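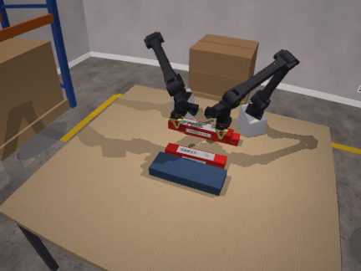 Numstead Leader Kit
Sold by Grube. Hand-lead one arm or two, on the bench or in simulation.

Writing pick-and-place code by waypoint is a fine hobby for people with long winters. The Numstead kit lets you grab a pair of leader handles and do the job yourself while the follower arms copy you and Juka, our recorder, takes notes. Your hesitations are recorded too. We suggest having fewer of them.
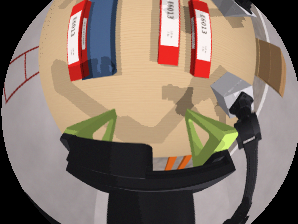 Each handle has a trigger for the gripper and a thumb button that starts and stops a take. Fluffed it? Hold the button for 3 seconds and the take is gone, along with the evidence.

Practice scenes come with the Bronis pack, 18 of them, all built around ordinary warehouse chores. The box scene is where most people start, and where most of them learn humility. Getting a red one up off the table is the easy part; setting it down in line with its neighbors and the dark blue one takes patience.

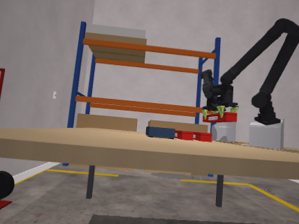 In the kit: two leader handles, clamps, cables, Juka license, Bronis pack. Follower arms sold separately – sorry.

Setup questions go to Mirta Retamal. Complaints about the thumb button go to Albane Pruvost, who designed it.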